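Cliltthorpe Office Clear-Out: Gallery

We moved out of the Cliltthorpe rooms in February, after 6 years there. Most of the furniture stayed for the next tenant. Everything else went into bags or cartons, and the Muvska depot took the recycling in 4 loads. These pictures are from the packing days. Click any thumbnail for the larger version.

Soft plastic was kept apart from the paper and the hard rubbish, as Muvska won't take it mixed. White bags only, tied at the neck.

The long desk, with its monitors and keyboard, was left until the end.

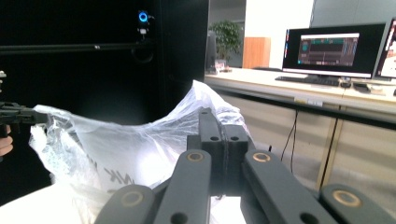

Cartons were labelled by room and colour, then sent to Wojcik for storage. The list has 40 entries. If you're after something from the old kitchen cupboards, try carton 6 first.

More pictures will go up once the Gusano rooms are set up.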